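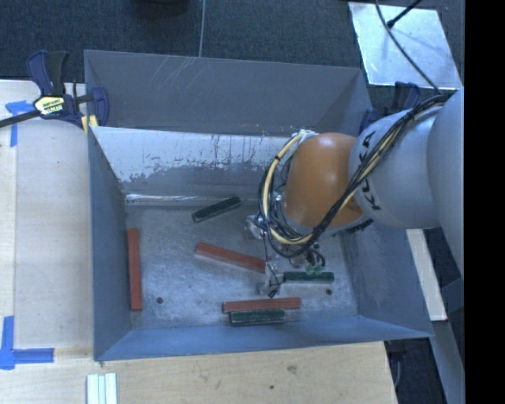
The Weighbridge

Bülent Tatlı had worked the weighbridge at Plutthorpe for nineteen years when the letter came about his brother's boat.

He read it standing up, at the window where the drivers handed in their tickets. It was from the harbor office at Brindel. The boat had been on the hard there since his brother died, the letter said, and the storage had not been paid for two winters. The amount owing was 1,233. If it was not paid by the end of October the boat would be broken up and the cost of that added to the bill.

He had not known there was a boat.

A truck pulled onto the plate. He wrote down the number, waved the driver forward and put the letter in the drawer with the spare pens. At lunch he took it out and read it again. Then he called the harbor office and a woman told him the same things in the same order.

"Is it a good boat?" he asked.

"It's a small boat," she said.

"Does it float?"

"It's been out of the water two years. I couldn't tell you that."

He asked what it was called. He heard her get up and walk across a room and come back.

"Pešek," she said. "P, E, S with a little mark on it, E, K."

"What does that mean?"

"I don't know, sir. You'd be surprised what people call them."

He took two days off and went to Brindel on the bus. It was a four-hour ride with a change in the middle. He had a sandwich, a flashlight and his checkbook. He had 2,808 in the account that he used for ordinary things, and he had looked at the figure before he left and again at the stop where he changed buses.

He and his brother had not spoken much in the last ten years. There had been no fight. Their mother died and they sold the apartment, and after that there was no reason to call on any particular day. His brother had worked in offices, mostly for a company called Workora that found temporary staff for other companies. He wore a tie. When Bülent thought of him, it was in that tie, at the kitchen table, cutting an apple into pieces before he ate it. He could not put him in a boat.

The yard was behind the fish market. A young man in rubber boots walked him down a row of hulls on wooden props and stopped at the second to last.

"That's her," he said.

She was about as long as a delivery van. The paint was green down to the waterline and red below, and the red was coming off in patches the size of a hand. Somebody had tied a tarp over the cockpit, and the tarp had filled with rain and leaves and sagged in the middle. The name was on the stern in white letters. It had been done by hand. The last letter was smaller than the rest, where the painter had run out of room.

"Did you know him?" Bülent said.

"A little. He came at weekends. He used to bring us doughnuts."

"What did he do here?"

The young man thought about it. "Sanded, mostly," he said. "He'd sand all day and then take her out in the evening when the wind was dropping. He never went far. Out to the buoy and back."

He got Bülent a ladder and left him alone.

It took some time to get the tarp off. The water went over the side all at once and soaked his left shoe. Underneath, the hatch was locked, but the wood around the lock had gone soft and it came away when he pulled. He went down backward with the flashlight in his teeth.

There were two benches and a stove with one burner. It smelled of diesel and wet cloth. On a shelf he found a tin of tea, a tide table, a jar of screws and a paring knife with a worn handle. He knew the knife. It had been in their mother's kitchen drawer, and when they cleared the apartment he had looked for it and decided it had been thrown out with the old pans.

He sat down on the bench with the knife on his knee.

There was a notebook too, with a rubber band around it that broke when he touched it. He had expected a diary and was a little afraid of it, but it was only a log. Each line gave the time out, the time in, and the wind. Sometimes there was a word or two at the end. Cold. Seals. Forgot gloves. The trips were numbered down the margin, and the last was number 168. Next to that one his brother had written, Good light, ask B. if he wants to come in spring.

He turned the page, but the rest of the book was blank.

After a while he heard the young man's boots on the gravel, and then his voice.

"You all right in there?"

"Yes," Bülent said. "How much to fix it?"

"To fix all of it?"

"To put it in the water."

The young man climbed the ladder and put his head in. He looked at the floor, lifted one of the boards and pushed at something underneath with his thumb.

"She's better than she looks," he said. "You'd want new seals and somebody to go over the engine. The bottom needs doing. If you did the sanding yourself, 679. That's with the lift."

Bülent added it to the other number. He had been adding weights in his head for nineteen years and it did not take him long. It left enough for the rent, and not much after the rent.

"I've never sanded anything," he said.

"It's not hard. It's just boring."

They went up to the office and he wrote the check for the storage. The woman from the phone was there. She was older than he had thought. She stamped the receipt and asked whether he wanted the boat put in his name, and he said he did, and she gave him a form. There was a box on it for a change of the boat's name. He left it empty.

"Did you find out what it means?" she asked.

"No," he said.

He had missed the early bus, so he walked back down to the yard. The young man had left a sanding block and some paper on top of the ladder without saying anything about it. Bülent took off his jacket and hung it on a prop. He started near the stern, under the name, where the red was already loose. It came off as a fine dust that stuck to his wet shoe.

He worked until ten to six. By then he had cleared a patch the width of a door. He wrapped the knife in his sandwich paper, put it in his inside pocket with the notebook, and went to wait at the stop.

In the morning he was at the window by seven. The first truck was already on the plate with its engine running, and the driver leaned out and asked where he had been.

"Brindel," Bülent said, and wrote down the weight.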